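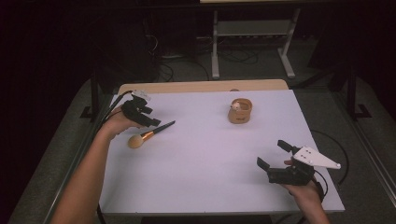 Fig. 4 – Table en bois clair et plateau blanc, avec un pinceau de maquillage.

4. Préparer un vote interne dans Ultora

Vous voilà à l'étape que beaucoup de sections locales redoutent un peu, et c'est bien compréhensible : un scrutin d'investiture, ça se prépare au calme, de préférence avec un café et les statuts du parti à portée de main. Prenez votre temps, rien ne part aux adhérents avant l'étape 5.

1. Dans le menu Scrutins, choisissez Nouveau, puis la circonscription (Cumlow est proposée par défaut dans la version de démonstration).
2. Importez la liste des adhérents à jour de cotisation. Les doublons apparaissent en orange – fusionnez-les un par un, même si c'est fastidieux.
3. Saisissez les candidatures dans l'ordre du tirage au sort et indiquez le nombre de tours, 2 au maximum.
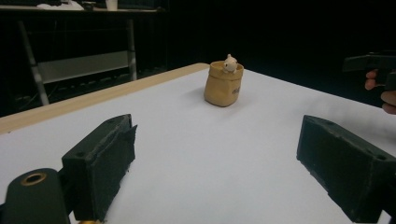 Chez nous, à la section de Brøndum, on avait oublié de cocher « vote blanc » et il a fallu tout rouvrir le soir même, alors pensez-y dès l'étape 3 !

Le conseil est excellent, et nous le reprenons volontiers : la case se trouve sous la liste des candidats.

4. Fixez l'ouverture et la clôture. Nous aimons bien une clôture à 22 h, qui laisse leur chance à ceux qui rentrent tard.
5. Relisez le récapitulatif, puis cliquez sur Convoquer.

Attention : une fois les convocations envoyées, la liste électorale est figée. Toute correction oblige à annuler le scrutin. 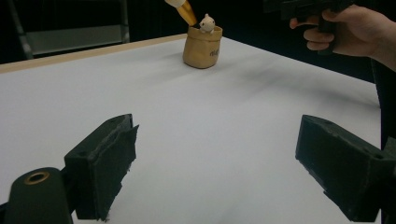
Fig. 6 – Plateau blanc, bord en bois clair.

Remarque : si votre réunion est retransmise par Bruvudeo, collez le lien dans le champ Séance publique avant de convoquer. Le message d'erreur 69 signale un lien expiré.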